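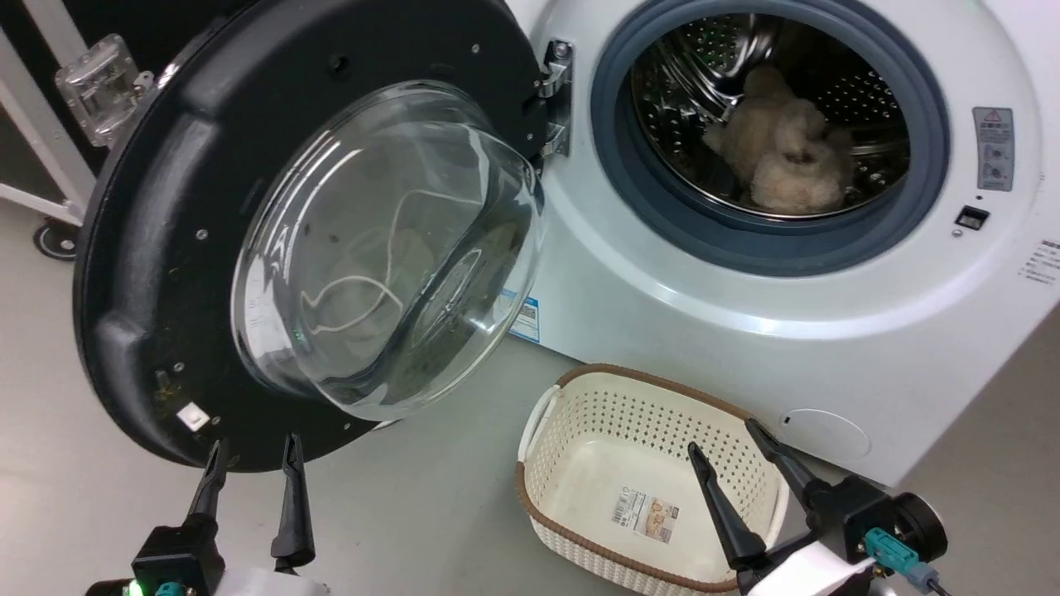
The washing machine with its door open.

We moved to Plidgate in December and I have been meaning to write something about it ever since. The flat is on the second floor, up 101 steps from the bus stop if you take the short way, which I do only going down.

The biggest change is the noise. In Lalolton we had the main road. Now it is gulls, and the man downstairs practising the same bit of trumpet until supper. I sleep better all the same.

Heating has cost us £479 so far. Jana Wiegand upstairs says hers is less, but she has the sun and keeps her bedroom door shut. We have put a thick curtain over the hall window and will see what the next bill looks like.
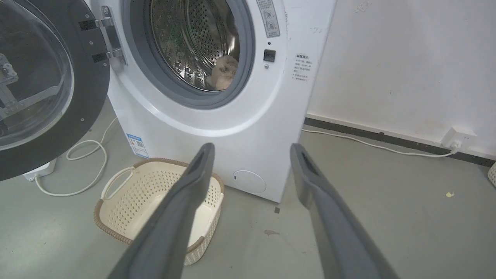

Laundry, as ever.

I walk to work now. It takes 25 minutes along the front, longer in wind. The bakery opens at 7, so I can get a roll on the way.

The spare room is still full of boxes. Mercy is coming to stay at Easter and will need somewhere to sleep, so the books have to go on shelves before then. The shelves are in a box too, and I think the screws are in the kitchen drawer.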